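Bench rules for the two-arm cells, revision 2. Last edited 16 February 2022, after the October version was found propping up a monitor.

These cover the small table cells at the Wundley site. The big floor cell at Gurositz has its own binder, its own fence and its own opinions. If you only read one section, read "Before you power up," and then please read the others.

## What you need

- The cell key, on its hook and not in your jacket
- A stop button you can reach without leaning over the table
- A job sheet with the object list and the start layout
- Safety glasses, worn on the face
- A second person in the building who knows you're running

Small arms get treated like office equipment. They can still pinch a finger or poke an eye, and they don't care that the sales page said "friendly."

## Before you power up

1. Walk around the cell once. Check that the rail bolts are tight and that no tool has been left on the base.
2. Move each arm by hand through its reach with the motors off. Watch the cables while you do it. A loop that looks roomy at rest can go tight at full stretch.
3. Press the stop button and confirm that the drives refuse to start. Reset it. Then do the same for the other arm. Yes, both.
4. Wipe the table. Grit under a part changes how it slides, and you'll spend an afternoon blaming the software.
5. Set the speed limit for a first run: 100 millimeters per second, both arms, every new job. You may raise it after a full clean pass.

## Handling soft and bendy objects

Rigid parts are polite. You grip them, they come with you, and they stop when you stop. Soft parts have a free end, and the free end has plans.

Hold a bendy object by its stiffest section, usually the stem or neck. Close the fingers slowly and quit closing at first firm contact. Squeezing harder only gives you a squashed object in the same place. Then treat everything past the fingers as part of the arm when you work out clearance, including the floppy bits at full swing. After a move, wait 700 milliseconds before the next one so the wobble can die down. That pause feels endless on a demo day. Keep it in.
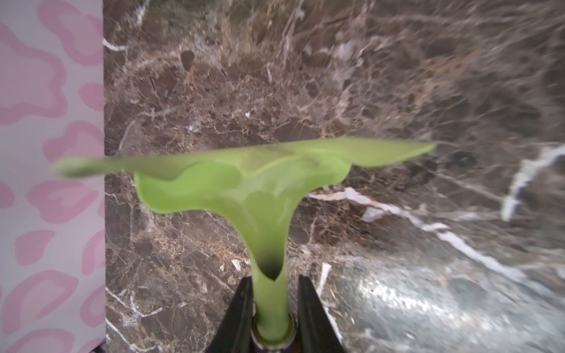
## Laying out the table

The start layout belongs on the job sheet, with a sketch. "Same as last time" is not a layout.

- Lay long-handled things so the handles point the same way, unless the job is about sorting out which way they point.
- Leave room on both sides of each object for open gripper fingers. Check it with the real gripper. Your thumb is a different shape.
- Put the tray where the arm that has to fill it can reach the whole floor of it.
- Forks and rakes go tines down if the job allows. If it doesn't, write that on the sheet and keep your hands clear of the points when you reset.
- Anything that stays on the table as part of the setup, such as a file holder, gets marked on the sketch too. Papers that stick out count as part of its size.

When two arms share a table, the sheet must say which arm owns which patch, and who goes first where the patches meet. Aurelia Hämmerli wrote our crossing rule after an incident at Hofstetter that she describes as "expensive but short": an arm may enter the shared middle only when the other one is out of it and standing still.

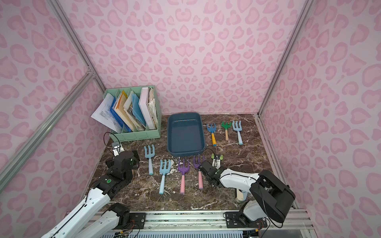 Resets are where people get hurt, mostly because resets are boring. Stop both arms before you put a hand inside. Pausing the program doesn't count, as a paused program can be resumed by anyone with a mouse and a sense of helpfulness. Press the button, put the key in your pocket for as long as you're reaching, and hang it back up afterward.

## During a run

Stay in front of the cell and keep your hands off the rail. If something falls, let it fall. Catching it is a reflex, and you'll have to talk yourself out of it.

Swap operators after 28 cycles. By then you've stopped watching and started looking, and the log sheets show it in the handwriting.

## Shutting down

Park both arms low, fingers open and empty. Drives off first, then the controller. Write down every stop you pressed and why, including the embarrassing ones. The Bollura crew left theirs out for a whole season and then had to guess why a wrist joint was loose.

Changes to these rules go to Aurelia in writing. Notes stuck to the monitor will be read as decoration.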